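# Sistthorpe Clothes Pile

Last updated 12/15/21

14 comments · 61 shares

Hello! I put this together over a long, soggy June and I've been fiddling with it ever since, so it's high time it had a proper README. Sistthorpe is a collection of pictures of clothes in a heap, with notes on what's in each heap and how it's lying. Shirts mostly, some tea towels, a few pillowcases and anything else that happened to be in the ironing basket.

I wanted pictures of laundry as it lives in my house, and most of the clothing pictures I could find had everything laid out flat with the sleeves neatly arranged. Mine never looks like that (I doubt yours does either). If you're trying to sort, label or fold things from a picture, the crumpled state is the one you have to cope with first.

## What's in it

- 700 pictures, split into 10 folders
- 91 different garments and bits of household cloth
- one plain text note per picture
- a big list of all the garments, `garments.csv`, with colour, pattern and fabric where the care label was still readable

The folders are named after the mix of things in them, so `checks_and_plains` has patterned shirts next to plain ones, and `all_whites` is exactly as miserable to label as it sounds. Folder numbers run in the order I made them. The early ones have shorter notes, and I've been going back to fill them out when I get an evening.

## How the heaps were made

I started with everything clean and dry. Each garment was picked up by whatever bit came to hand and let go, and that was that. I didn't tidy sleeves or turn collars the right way up – if a shirt landed inside out, it stayed inside out and the note says so.

Buttons are a mixture. I did up the top button on half the shirts in the Alutance folders because I had a theory it would make collars easier to find. It did a bit, though only on the stiffer ones. (Alutance is my name for the second batch. The first is Vosureck and the third is Moncrieff, and yes, I know they sound like a firm of solicitors.)

## The notes

Each note is written the way I'd say it to someone sorting the basket with me. There's a line for each garment, giving:

- what it is, if I can tell
- colour and pattern
- how it's lying: `flat`, `folded`, `bunched`, `heap` or `draped`
- whether it touches or covers anything else

The word I went back and forth on most was `bunched`. I use it for cloth that's gathered up but where you can still follow an edge or two. A `heap` is when you've lost the edges altogether and couldn't say where the hem was without picking the thing up. There's plenty of overlap, and you'll find pictures where I'd choose differently today. Use `draped` alongside either of them when part of the garment is lying over itself or over its neighbour.

Colours are everyday ones. I've got `light blue`, not the seventeen names a paint shop would give it. Checks get their colours listed in whatever order I noticed them.

## Samples

1. From `checks_and_plains`. The tartan shirt is down as `bunched, draped`, with brown, rust, orange and slate blue for the checks, and the light blue one behind it is a `heap`. The green cloth is simply `crumpled, green` because I'm stingy with the word "shirt" unless I can see a collar or a cuff.

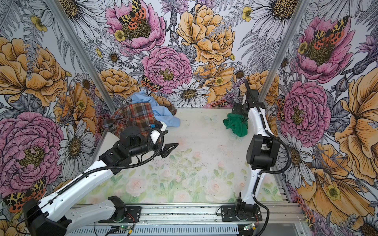 2. From `all_whites`. No picture in the README for this lot, but the usual note reads something like `pillowcase, white, folded, touching shirt`. Zoom in before you disagree with me!

## Things that are wrong with it

Too many shirts. There are only two pairs of trousers and no socks whatsoever, so it won't help with the worst job in the whole laundry. Woolly jumpers are thin on the ground as well, what with it being June when I made a start.

Dark colours are harder to read than light ones. Navy and black piled together come out as a single lump, and in the Vosureck notes I've sometimes guessed at which sleeve belongs to what. Those lines have a `?` at the end, so you can skip them if guesses are no good to you.

A few garments turn up in more than one folder. If you're keeping some pictures back for testing, split by garment number and not by folder, or the same checked shirt will be on both sides.

## Using it

Do what you like with it, and a mention of Sistthorpe would be lovely. Corrections to the notes are very welcome – send the picture number, the line as it stands and what you'd put in its place. Pillowcase corrections go to the bottom of the queue.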